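Cuaderno taller, enero. Tintes naturales, tanda Tundivville

Sigo con la lana de Myklebust. Llegó más grasienta que la otra vez, hubo que lavar dos veces con jabón neutro y aun así el agua salía turbia. Peso en seco después del lavado: 825 g. De ahí salen todas las madejas de esta tanda.
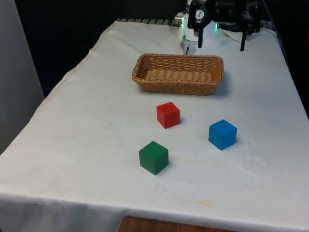
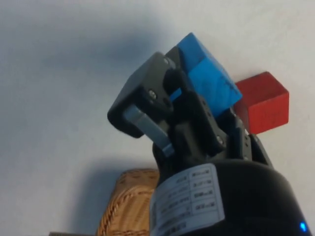
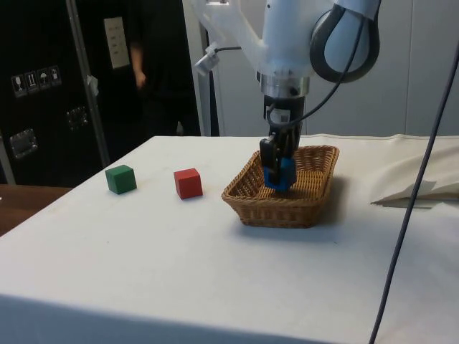 Mordiente: alumbre al 15 % más un poco de crémor tártaro. Subir despacio, no como la última vez. Llegué a 81 grados y ahí lo dejé una hora, tapado, moviendo lo justo para no afieltrar. Enfriar dentro de la olla toda la noche.

Baño 1, rubia (la molida de Stulelari). Macerada desde la víspera. OJO no pasar de 65 grados, por encima se va al marrón. El termómetro viejo marca de más, usar el de sonda. Primera madeja: rojo ladrillo, bonito, algo desigual en el nudo, até demasiado fuerte. Segunda madeja en el mismo baño: salmón. Tercera casi nada, un rosa sucio que no me convence, la guardo para sobreteñir.

Baño 2, gualda. Sin problemas. Una pizca de carbonato al final y el amarillo sube de golpe. Huele fatal, abrir la ventana de atrás.

Baño 3, índigo. Aquí se torció. Cuba a 50, verde amarillenta por abajo pero con poca flor arriba. Metí la madeja demasiado pronto, por prisas. Salió celeste aguado y al frotar en el paño blanco destiñe. Añadí más hidrosulfito, espere 40 min, segunda inmersión mejor. Falta una tercera. No tirar la cuba!! está en el cubo con tapa, en el rincon del fregadero.

Prueba de luz: tiras de los tres colores en cartón, mitad tapada, en la ventana sur. La gualda seguro que baja, la rubia ya veremos. Comparar con las tiras de Flendmont, que llevan ahí desde otoño y el amarillo está ya muy lavado.

Cuentas: la rubia nos salió a 99 el saco con portes. Caro. Preguntar a Stulelari si venden la raíz entera y la molemos aquí, el molinillo grande debería poder si se seca bien antes.

Pendiente:

- tercera inmersión del azul, cuba a 50 otra vez, mirar pH antes
- sobreteñir el rosa feo con gualda, a ver si da naranja
- etiquetar madejas (las de abajo del tendedero NO llevan mordiente, no mezclar)
- comprar alumbre, queda para una tanda corta
- fregar la olla de la rubia, que sigue en remojo

Dejo el tendedero montado. El rojo, a la sombra.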